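From: Danica Kopecký
To: fustovlow-teleop list
Date: April 21, 2018
Subject: Re: [teleop] drawer demos, view from the wrist

Hi all, quick one, on my way out. Answering Njoroge inline and then some stuff on the table task.

Njoroge Mrema wrote:
> I drove 20 episodes in the sim with the leader arms yesterday and
> threw out 8. Nearly all of them the same thing: I lose the handle.
> By the time I'm close to the cabinet I'm steering on the wrist
> view alone and I can't judge how far the finger is from anything.
> Is it me or the setup? Also do you want the bad ones kept?
> Maricel says yes, Igor says no.

Bit of both. Wrist view down by the cabinet gives you one fingertip, a lot of white floor, the bench on the left and the silver bar off to the right. No depth to speak of. What works for me:

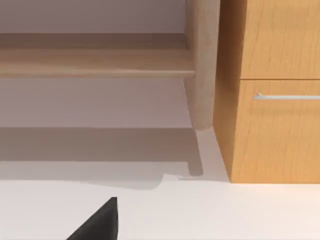

- come in high, get the bar handle in view BEFORE you drop down. If you only have its left end you're too far left, back up and go again
- use the shadows. the bench shadow on the floor doesn't move, so watch your fingertip against it. crude but it helps
- don't fish around. A policy learns the fishing too, we saw that in March with the Vundell set

Slow is fine. Pauses are not, the Wilitbridge recorder keeps logging while you think and you get a pile of frames with zero action in them. Trim the front at least.

Bad ones: keep, but in a seperate folder, tagged. Igor is right that they can't go in the training mix, Maricel is right that we'll want them for the failure classifier. So nobody wins, sorry.

Now the tabletop. Zdislava asked for starting layouts with the book over on the left and cube lower right, cup on its coaster in between and further up. I'd like everyone to demo from that kind of layout this week so we can compare drivers.

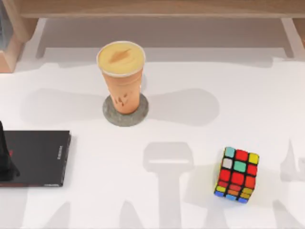
Top view, tabletop task: cup on coaster, black book, cube, one gripper finger at left.

Watch out, black finger on black book is really hard to see. From overhead I keep losing the tip. Either flip to the side view for the approach or ask Zdislava to recolor the cover, I don't mind which. Cube is easy by comparison, just square the wrist to it first, it starts tilted.

Episode 41 in my folder is a decent one to copy if you want a pace to aim for. Need 3 good ones per driver, same file naming as last time pls, and put your intials in the notes field.

Boersma scripts are not updated yet so dont run the converter.

Back online tonight,
Danica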